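Plelgate hand grippers: is the Rundenico bundle worth it?

August 2022

I have been putting off writing up the Rundenico kit, mostly because I keep changing my mind about the price. You get a pair of Plelgate hand grippers, a mount for each, the cables and a login to the Mockus upload service. It costs $3839, with 12 months of uploads included. After that you pay by the month, and the page that used to list the monthly rate was gone when I looked in July.

The sales copy says anyone can record usable training data within 60 minutes of opening the box. Maybe, if that person has done it before. My first evening went on a firmware update and a calibration sheet that printed at the wrong scale. I do like the grip itself, and the fingers close evenly. The cables I like much less - they are stiff and always want to be somewhere else.
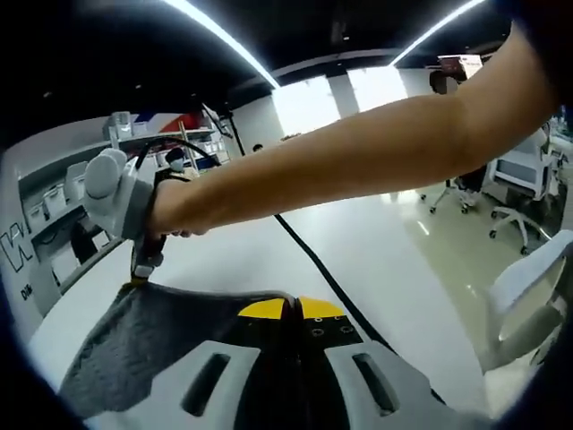

Can you use the grippers without the Mockus subscription?

You can record to your own drive, but the tool that lines up the two hands only runs on their servers, so you would be writing that part yourself.

That bothers me more than the hardware does. Saston sells a plainer single gripper for $2000 and gives you the alignment code to keep. It is heavier and the manual is bad. Still, I could be using it in three years without asking permission.

Rundenico says an offline version is coming. I asked for a date and got a link to the newsletter. My kit goes back on Monday unless they come up with something better.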